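Products > Software > Planning and Control > Pretthorpe Istum 

Istum: contact planning for pushing and sorting

Istum is Pretthorpe's planning package for arms that move things by pushing them. It takes object poses from whatever perception you already run, takes a goal, and returns a series of short pushes for the arm to carry out. It doesn't drive a gripper. If your job needs things picked up, this is the wrong page, and we'd sooner you found that out before the trial license than after it.

We resell a fair amount of planning software, and most of it comes with a claim that it will cope with any object on any surface. Pretthorpe's own brochure says something close to that about Istum. We don't repeat it. What follows is based on the copy we run in our own shop, set up by Siamak Daneshvar in April and used most days after that.

What it does

You give Istum a work surface, a tool shape, and a list of objects with footprints. The goal can be a set of positions, or it can be a looser rule, such as "reds and greens together, blues and yellows together." The looser rule is the better reason to buy it. A planner that insists on exact positions spends a lot of pushes correcting a few millimeters that no one cares about. Istum stops when the grouping rule is met, and you set how tight the groups have to be.

Planning runs one push at a time. After each push the software waits for a fresh set of poses, throws away the old plan, and makes a new one. That sounds wasteful. On our desktop a replan took 37 milliseconds with eight blocks in play, so the arm was always the slow part. Add more objects and the time climbs quickly. We would not quote it for a crowded bin, and we have turned down two customers who wanted it for that.

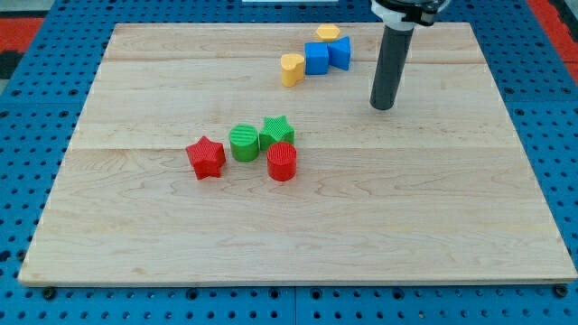 The friction model is where we would be most careful. Istum assumes one friction value for the whole surface unless you tell it otherwise. Wood with seams in it does not behave that way, and neither does a mat that has been used for a year. You can paint a friction map in the setup tool, but the map is drawn by hand and the manual gives it a single paragraph. Siamak's advice is to leave the map blank, set the maximum push length to 11 millimeters, and let the replanning soak up the error. It is slower, but we trust it more.

Shapes

Round and square footprints are handled well. Hearts and stars are another matter. By default Istum wraps any concave shape in its convex outline, so the planner believes it can push on a flat side that isn't there. The tool tip slides into the notch and the block turns. You can switch on true outlines under Geometry, and you should, though it raises planning time and Pretthorpe ships it turned off. We suspect this is so the speed figures look better. They told us it was for compatibility.

Blocks that touch each other are treated as separate objects with a shared contact. The planner will try to part them by pushing at the joint with the tip. Sometimes that works. When it doesn't, it will repeat the same push until it reaches the retry limit, which is 80 out of the box. Lower it. There is no good reason to watch an arm do the wrong thing that many times.

Perception

None is included. The sales sheet says "vision ready," meaning there is an input for poses and a sample script that reads them from a file. We have run Istum with the Cevier tracker, which worked once the frame conventions had been sorted out (Cevier is Z up, Istum is Z down, and neither manual mentions it). Letay Gidey wrote a small bridge that converts between the two. We supply it free with any license bought from us, without support beyond a reasonable email or two.

Poses older than a set age are rejected. Keep that setting on. With it off, the planner will happily push toward a block that moved a while ago.

Arm support

The Domański controller is supported directly and is the only one we have used. Other arms go through a generic position stream. Pretthorpe lists a good number of them as "compatible," and we asked what testing stood behind the word. We are still waiting for an answer. If your arm isn't a Domański, ask us for the trial first.

Istum does no collision checking above the work surface. It assumes a vertical tool and a clear space over the table. Cables, fixtures and camera posts are yours to keep out of the way, and your cell's safety functions have to be in place without any help from this package.

Licensing

Single workstation license, one arm, perpetual: $683. Updates are included for the first year. After that the software keeps running and you pay only if you want the next version. The license is locked to the machine, and moving it means writing to Pretthorpe and waiting.

The trial is the full program with a cap on session length. Bring your own objects to it. The demo set that comes with the simulator is all cylinders and cubes, on a surface with perfectly even friction, and it will tell you very little about your table.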